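The Fikulness Run

The method was simple enough to fit on one sheet. Train the policy in simulation on 900 kitchens, change the countertop every time, and see whether the arms still went for the right thing. The lab at Florance called the test set Fikulness. It had 130 layouts, and I had been assigned to watch all of them.

By four in the morning I was on layout 18. The score so far was bad. On plain counters the left arm reached for the cutting board without trouble. On marble it slowed down, and I had started writing "marble" in the margin with a line under it.

I paused the run and went back over the step log. The fingers were closed and the board was still off to their right.

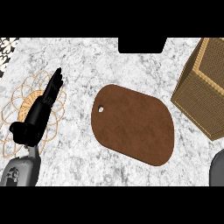

Yilma said over the speaker that it might have nothing to do with the marble, and had I checked how many of the training kitchens put a trivet under the arm.

I hadn't. I opened the list and searched. Two kitchens came back, both on plain white.

"Take the trivet out," I said, "and keep the marble."

The run restarted at step zero. I drew a second column on my sheet and waited for the arm to move.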